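Ketamstead Community Library
Minutes, July branch meeting

Started 6:35, late, door to the back hall was locked again. Enough present for a vote. Minutes from last time accepted with one fix (the book drop is on the north side, not the south).

1. Summer reading

Sign-ups are ahead of last year. Kids' group strong, teens weak, adults about the same. Out of stickers already. More on order, the plain star ones this time, the scented ones stuck to the covers and two picture books had to be pulled.

Discussion of the prize table. Feeling was that the big basket at the end pulls in the same families each year. Suggestion to give small paperbacks all the way through and skip the basket. Some against, the basket is what people ask about at the desk. No vote. Desk staff to ask parents informally and report back.

Finish party stays on the lawn. If rain, children's room, and shelving carts go in the hallway. Lemonade not punch — carpet.

2. Hours

Request again for later closing one evening a week. Came up last year too. Staff can cover it in the fall but not before. Question whether anybody would come after 7. Door counter has been out so we don't realy know. Agreed to try it September to November and look at checkouts by the hour, which the system can print.

Opening an hour later the next morning to balance was suggested. Not popular, the newspaper readers are at the door before we unlock as it is. Dropped.

Motion to trial one late evening in the fall. Carried, 2 against.

3. Roof and gutters

Hettiarachchi came and looked at the leak over the large print shelves. Their view is flashing, not the roof itself. Written quote still to come. They also said the gutter on the parking lot side has pulled away and will take the fascia board with it if left through winter.

Meantime large print stays on the two carts by the window. Complaints about this, the bottom shelf of a cart is too low for the people who want those books. Agreed to use top shelves only and put the overflow on the end of the reading table.

Second quote wanted before spending. Building fund can stand the flashing, maybe not flashing and gutter both. Hold until quotes are in hand.

4. Public computers

Slow. Everyone knows they are slow. Catalog station by the front desk is the worst and froze three times during story hour. Options were replace everything, replace the catalog station only, or add memory and see. Add memory and see, for now. County surplus list comes out in the fall and we should get our name in early.

Printing. People still sending the whole web page when they want one paragraph. New sign for the printer, bigger type, says to check the page count first. Price per page not changing.

Reminder that patrons need to log out. Tax forms found open on screen, again. Auto log-out to be set at 16 minutes idle, a compromise between those who wanted ten and those who wanted twenty-ish. There is a warning box before it happens.
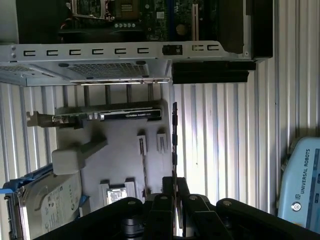 5. Book sale

Moved to the last weekend of the month so it doesn't land on the church supper. Donations are piling up in the basement and the stairs have to be kept clear, fire marshal was plain about that. No more encyclopedias. No textbooks, no tapes, no magazines except the gardening ones, which do sell.

Pricing same as last year. Hardcovers by the spine, paperbacks by the bag. Long talk about whether the nicer art books should be priced seperately up front. Yes, but only one table of them, otherwise we spend the whole morning haggling.

Roughly 100 boxes downstairs now. Needs sorting nights, starting soon. Sheet at the desk to sign. Bring gloves, some of it came out of a barn.

Tables: borrowing from the grange again. Someone with a truck needed both ends of the day.

6. Programs

Gelitz offered a free evening on home canning, jars and all, in return for leaving their catalogs out. Some unease about the catalogs. Policy says one table for outside material, near the door, so that's where they go. Accepted on those terms. August, date to be worked out with them. Kitchen needs a second burner.

Zenatness wrote about a chair yoga class in the meeting room, mornings. They would charge at the door. Our rule is no paid classes in the meeting room during open hours. Reply to say so, and say they are welcome if it's free or if they want to rent the room before opening. Rental form to go with the letter.

Local history talk on the old mill went well, ran long, ran out of chairs. Repeat in the fall asked for. Speaker willing. Map display to come back up for it, if we can find the easels.

Story hour moving to the shady side of the lawn till school starts.

7. Policy, food and drink

Covered drinks are allowed, that has not changed. Food is not, that hasn't changed either. A whole rotisserie chicken was eaten in biographies. Staff asked for backing when they have to say something. Given. Sign at the entrance to be redone, the current one is so faded it looks like it allows sandwiches.

8. Other

— Bike rack is loose at one end. Needs an anchor bolt.
— Seed library drawer nearly empty except for kale. Ask for beans and flowers at pickup of the fall seeds.
— Lost and found goes to the thrift store at the end of the month. Includes one very good umbrella.
— Large type bookmark order approved, 2 packs.
— Thank you card to the garden club for the front bed. Card was passed around and signed.

Carried over: roof quotes, prize table, door counter repair, easels.

Next meeting same time, August, in the children's room as the back hall is booked. Chairs are small. Adjourned 8:10.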